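Appel à participants : étude sur le jugement humain des gestes de versement à deux bras

Bronoteck, projet Brala
Publié le 22/09/2024

Nous cherchons des personnes pour participer à une étude sur la manipulation robotique. L'étude est conduite par Jae-in Ban dans le cadre du projet Brala, et elle prolonge un premier travail que nous avons terminé en July (juillet) avec une équipe réduite. Il n'est pas nécessaire de connaître la robotique. Nous avons besoin de personnes patientes, qui regardent bien.

Notre méthode s'appelle Gunn. Elle consiste à apprendre au robot à partir de démonstrations courtes, puis à corriger cet apprentissage avec des jugements humains donnés étape par étape. Dans le premier travail, nous avons utilisé 2 000 démonstrations avec une seule note à la fin de chacune. Le résultat était correct pour les gestes simples, mais faible pour le versement : une note finale ne dit pas à quel moment le geste est devenu mauvais. Avec 600 démonstrations notées par étape, nous avons obtenu un comportement plus régulier. Nous voulons maintenant vérifier ce résultat avec des annotateurs qui ne font pas partie du laboratoire. 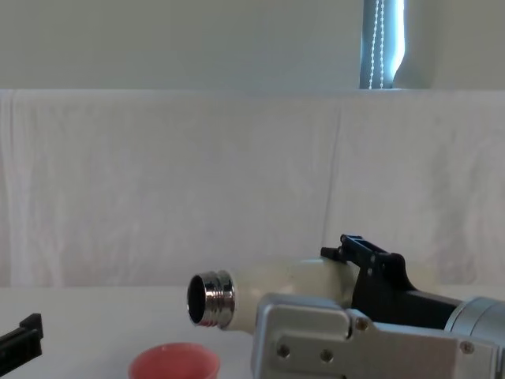 Le jugement par étape demande de s'arrêter sur un instant et de répondre à des questions précises. La première question concerne toujours la prise, la deuxième l'orientation, la troisième la distance avec le récipient. Pour une bouteille tenue à l'horizontale, le goulot chromé ouvert vers la gauche et le gobelet rose plus bas, vous devez par exemple dire si l'ouverture est bien placée par rapport au gobelet, ou si le bras doit encore se déplacer avant de pencher la bouteille. Il y a 11 questions au total, toujours dans le même ordre. Vous pouvez répondre « je ne sais pas », et cette réponse est utile pour nous.

Déroulement

La participation comprend une séance de formation, puis des séances d'annotation dans nos locaux de Prorkport. Vous travaillez sur un écran, à votre rythme, avec des pauses. Une petite partie des participants sera invitée aussi à téléopérer les deux bras - cette partie est facultative.

Conditions

- être majeur ;
- lire le français sans difficulté (les consignes n'existent pas encore dans une autre langue) ;
- avoir une vue normale ou corrigée, et bien distinguer les couleurs ;
- ne pas avoir participé au premier travail.

Les séances sont indemnisées. Vos réponses sont enregistrées sous un code, et vous pouvez demander leur suppression jusqu'à la fin de l'étude.

Pour vous inscrire, merci d'écrire à Jae-in Ban par le formulaire de contact de Bronoteck, avec l'objet « Étude Gunn » et vos disponibilités en semaine. Nous répondons à toutes les personnes, même si le groupe est déjà complet.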